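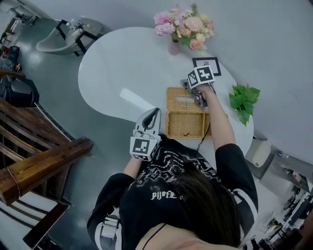

I've had the white kidney table in the front room for nine years now, and for most of that time it was a place to drop mail. Last month I cleared it off and decided it would hold three things and no more. It now holds a vase of fake flowers, a small black picture frame and a tissue box, and I've stuck to that for longer than I expected.

The tissue box is the newest of the three. It's woven, light tan, with a lid that lifts so you can drop in a fresh pack. I bought it at Wivell, the home goods place out past the post office, for $16. They had a painted one for $10 that I nearly took, but the paint was already chipping at the corners in the store. The woven one has a little black loop on the front.

I measured before I went, which I don't always do. Tissue packs come in more sizes than you'd think. The ones I buy are the flat kind, and they sit a bit low in this box, so by the time the pack is half gone you're fishing around in the slot for the next one. I fixed that with a folded dish towel underneath. When the pack gets low I fold the towel over once more. A piece of foam would look neater, I suppose, but nobody sees it with the lid on.

The lid needs to go down evenly on all four sides. If you push one end first, the other end rides up and stays there. I set it on loosely, pull the first tissue up through the slot, and then press the whole thing down with both hands. Rattan also picks up dust in the weave. A dry paintbrush, the cheap one-inch kind, gets it out better than a cloth does.

The flowers are artificial and I'm fine with that. The front room gets very little sun from October on, and I've lost enough real plants in there. These are pink, peach and cream with green leaves, and they came as loose stems from Kalora. I cut the stems down with wire cutters until they fit the small pink vase. My first try was too tall and the vase tipped over whenever a truck went by. There's a handful of dry rice in the bottom of it now — it was what I had in the cupboard — and it hasn't tipped since.

Every few weeks I take the bunch outside and shake it. In July I gave them a proper wash in the sink with dish soap and let them dry overnight on a rack. The peach ones lost a little color, though not enough to bother me.

The frame came from a yard sale on Levchenko Street. The mat was yellow, so I cut a new white one, and it took me two tries to get the opening straight. I change the picture now and then. It doesn't take up much room, and I can move it with one hand when I wipe the table down.

About the table itself: the curved shape is nice to sit at, since you can pull in close on the inside of the curve, but it's awkward against a wall. There's always a gap behind it where pens go. I've given up and left it standing out in the room. White shows every cup ring, so I wipe it most evenings with warm water.

Illia Romaniuk asked in the comments last time whether I'd put a tray under everything. I tried one and took it off again. It covered too much of the table and gave me another edge to dust around. I may look for a small round mat for the vase next time I'm at Wivell, if they have one in a plain color.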